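Nustau Table: Set-Up Guide
Section 2: Leveling, First Cleaning and Everyday Care

Your top is on, the legs are tight, and now comes the part we love best! Allow yourself an unhurried half hour for this section. Keep the hex key from Section 1 within reach.

Before you start
Lift the table when you move it, with one person at each end. Dragging it can bend the leveling feet.

Leveling the table
1. Stand the table where you plan to use it and press gently on each corner in turn.
2. If a corner dips, turn the foot under it counterclockwise until it meets the floor.
3. Check with a spirit level along the long side, then across the short side.
4. Tighten the lock nut on each foot by hand, then give it a quarter turn with the wrench.

CAUTION: Do not turn any foot out past the red line on the thread. Use a floor pad if you need more height.

First cleaning
5. Peel off the protective film, starting at a corner and pulling low and slow (very satisfying).
6. Mix two capfuls of Cleltetti soap into a bucket of lukewarm water.
7. Wipe the whole top with a soft cloth, rinse the cloth, and wipe again.
8. Dry with a clean towel, finishing along the edges.

NOTE: The top can carry up to 134 pounds, spread evenly. Please don't sit or stand on it.

Everyday care

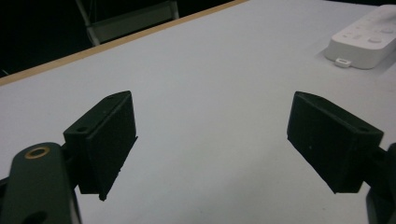

Crumbs and pencil dust are the usual visitors on a work table, and a dry cloth takes care of both. Sweep toward yourself in long strokes, from the far side to the near one. On a smooth white top like this you'll spot every speck, so a good wipe feels like a real win! When you reach the thin light-brown wooden strip at the boundary, switch to a barely damp cloth and dry it right away. Ink and coffee come off best while they're fresh, with a drop of soap.

CAUTION: No scouring pads, bleach or acetone, on the top or on the edge.

Spare feet and lock nuts are listed in the Bensaid parts sheet at the back of this guide. For anything else, write to Abena Aidoo at the Grukton service desk and include the number from the label under the table.

Next: Section 3, Adding the Cable Tray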